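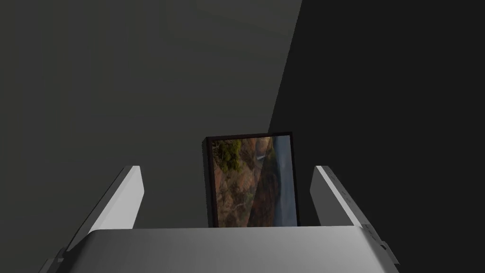 Clistdale's frame swap is back this June, and I couldn't be happier! If you missed the last one, it works like this: bring a picture you're tired of looking at, frame and all, and go home with somebody else's. The hall on Hellwig Street opens at 10 in the morning, and last year 200 pictures had found new walls by lunchtime (I took home two, and one is still in my hallway). 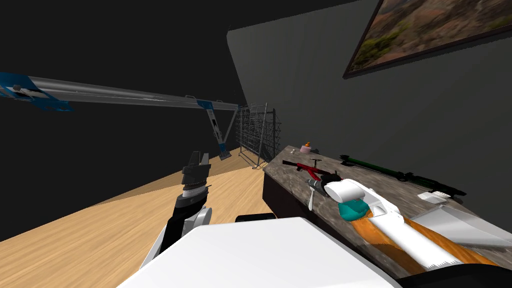
The big change is size. Anything up to 50 inches wide is fine now, so that giant sunset over your couch can finally come along. Glass has to be taped, please, and no loose nails on the back. Entry is $2 at the door, kids free, and there's a bus over from Wultden that takes about 45 minutes if the bridge is open.

The Ollivar bakery is doing coffee and those cinnamon things again, so come hungry. 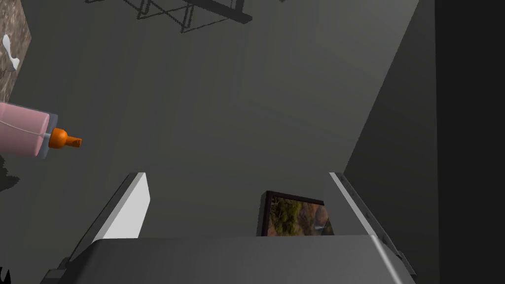 Dropping off early

You can leave pictures at the side door the evening before, from 5 to 7. Put your name on the back in pencil.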